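Equipment planning for tabletop manipulation cells
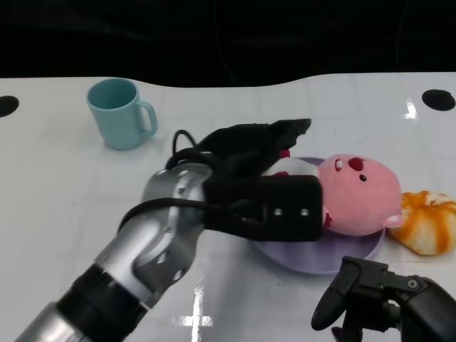

Equipment planning for a tabletop manipulation cell is the work of choosing, pricing and scheduling the parts of a small robot workplace before any order is placed. It covers the arms and grippers, the table, the sensors, the computer, the objects that are handled and the hours of the people who operate the cell. The subject is treated mostly in internal guides of laboratories and small firms, and the terms are not fully standardized.

Scope

A tabletop cell is normally understood as one or two light arms which work above a fixed surface. Heavy industrial cells with fences are planned by other rules and are not covered in this article. Mobile robots are a borderline case: when the base stands still during the work, the same budget lines apply, with an additional line for batteries and charging.

Budget lines

Most plans divide the cost into a fixed part and a running part. The fixed part contains the arms, the end effectors, the mounting, the cameras and the computer. The running part contains spare fingers and finger covers, cables, cleaning materials, replacement objects, electricity and working hours. In the planning sheet used at Zellport, which was prepared by Jozefína Sýkora, the arms with their controllers take 60 percent of the fixed part. Other plans give a lower share when many cameras are bought.

The gripper is sometimes offered in the same price as the arm and sometimes separately, so two offers which look equal may differ by a full end effector per arm. Vidar Strömberg recommends asking each seller for one table with the same rows, in which an empty cell means that the part is not included. Adapter plates, bolts and external cables should have their own rows.

Table and lighting

The surface is often the last thing to be chosen, although it influences the images from the cameras. A white glossy top is easy to wipe and gives good contrast with dark or strongly colored things, but it reflects the ceiling lights. A matte top reduces the glare and shows scratches sooner. Some buyers keep the glossy top and spend the money on diffusers. The height of the table must be decided together with the height of the arm base, and it is useful to draw the reach of each arm on paper before the order.

Objects

Objects for handling are cheap compared with the arms, and for this reason they are frequently left out of the budget. A typical household set includes cups with handles, plates, toy food and soft toys. Rigid and soft objects should be listed separately. Soft toys change their shape under the fingers and wear out with use, while plastic dishes keep their shape but can slide on a smooth table. The Jedel list, one of the longer ones in use, has 272 entries and gives for each object its weight, largest width and number of spare copies. For a first cell a much shorter list is enough.

The largest width is compared with the opening of the gripper. If a plate is too wide to be held across, it can still be held at the rim, and this should be written in the list so that the plate is not rejected by mistake.

Cables and spare parts

Cables which run on the outside of the arm need free length at the wrist. Too little length limits the rotation, too much can catch on objects. Štefánia Halás, in her notes for the Erno workshop, advises ordering one complete spare set of wrist cables for every arm and storing it already labeled. Finger covers of fabric or rubber are counted as consumables.

Schedule

The delivery time of the arms usually decides the whole schedule. Michalík, a supplier of mounting frames, plans 65 working days from the order to a cell that is ready for operators, with 7 of these days kept for acceptance tests. Training of the operators can start earlier if one arm is delivered before the other - this must be agreed in the contract. Orders placed in October often meet the closing of the yearly budget, and the invoice should then be split by agreement with the accounting office.

See also

Acceptance test; End effector; Operator training; Total cost of ownership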